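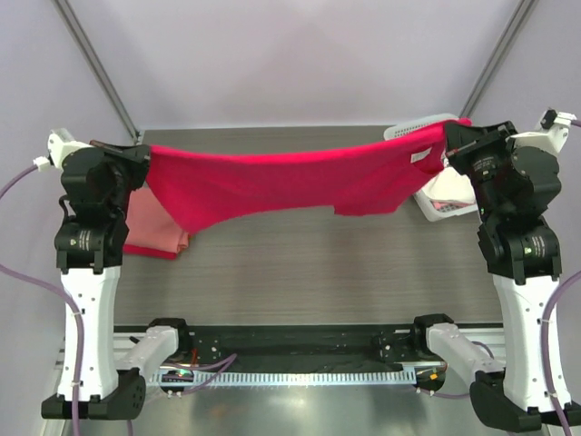 Mutero Small Business Pension Lending Records

Version 2, 13 January 2024
Maintainer: Nevzat Başaran

What the data covers

The set holds 598 records of loans made by pension plans to small firms whose owners are members of the plan. Each row is one loan. The firms are mostly food makers, repair shops and family retailers in Irnodby and Helldale. Company names have been replaced with a six-character code.

Files

loans.csv – one row per loan, with amount, term, rate and type of security
firms.csv – one row per firm, with trade, town and number of staff
payments.csv – monthly payments, joined to loans.csv on loan_id

Amounts are in whole dollars. Rates are yearly and stored as decimals, so 0.065 means 6.5 percent. Empty cells mean the value was missing from the paper record. A zero is a real zero.

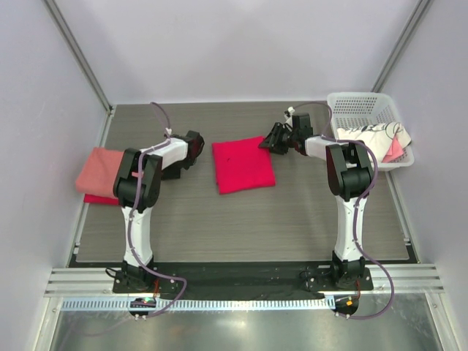
Known problems

The Helldale records were typed in by hand from the Hegazy ledgers, and 61 of them have no end date. We left those blank. Loans under $550 were dropped in version 1 and are still out. Where a loan was renewed, the old and new terms share a firm code but have separate loan_id values – do not add the two amounts together.

The trade column was filled in by two people and is uneven. "Bakery" and "baked goods" both appear.

Use

The set is fine for teaching and for simple work on repayment. It is too small to price loans from, and it should not be used to judge any single firm. Fewer than 300 of the loans have a full payment history.

Corrections

Send them to the maintainer with the loan_id and the column name. The next update is planned for April.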